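TX 214 Textile Care and Linen Management
Unit 6 handout: Wrinkling and recovery in woven sheeting
Instructor: Melur Mandagi

Read this before the lab. Unit 5 covered fiber swelling and is assumed here. Bring the Hulatura data sheet.

Wrinkles in light gray fabric:
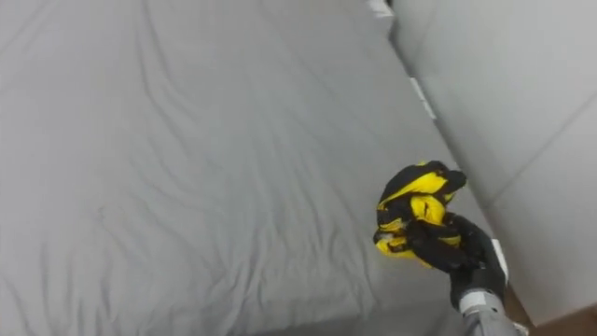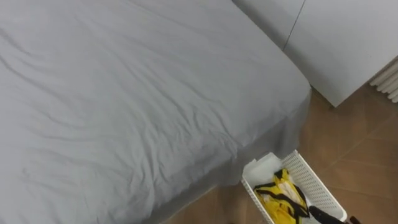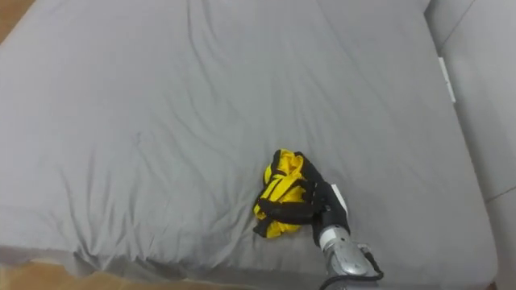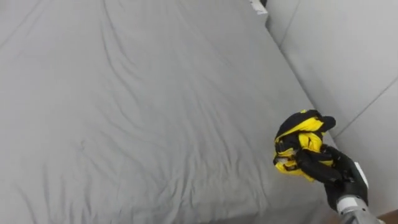 Why does cotton sheeting hold a crease longer than polyester sheeting?
Cotton chains are linked by hydrogen bonds that break under bending in the presence of moisture and form again in the bent position. Polyester takes up very little water, so at room temperature most of its bending strain is elastic and the yarn springs back.

6.1 Terms
Crease: a sharp fold line produced by pressure on a doubled fabric.
Wrinkle: an unplanned, shallow deformation with no single fold line.
Recovery angle: the angle between the two limbs of a creased strip after the load is removed and a rest period has passed. A flat strip reads 180 degrees. Warp and weft are measured separately and may be added together for reporting.

6.2 Construction
For the same fiber, a tight plain weave wrinkles more than a sateen. Yarns in a plain weave cross at every pick and have little room to shift, so bending strain stays in the fiber. Sateen floats let the yarns slide. The cost is lower abrasion resistance and more snagging — see the Flitdale samples in the cabinet.

High twist yarns resist bending but recover unevenly. Thread count alone does not predict recovery and should not be used for that purpose in your report.

6.3 Finishes
Resin finishes crosslink the cellulose chains and raise the recovery angle. They also reduce tear strength. The Ulletti cloth has a resin finish; the Seyoum cloth is untreated and serves as the control.

6.4 Lab procedure
Condition all strips overnight. Cut 84 strips per cloth, half in warp and half in weft, avoiding the selvage. Handle with tweezers. Fold each strip end to end, load it, and let it rest for 30 minutes after unloading. Read the angle to the nearest degree.

Strips that twist or curl during the rest period are discarded and recut. Record the discard — do not average it in.

6.5 Report
Give the mean and standard deviation for each direction and cloth. State the humidity in the conditioning room at the start and end of the session. Reports are due by 4 p.m. on the day before the Unit 7 lecture.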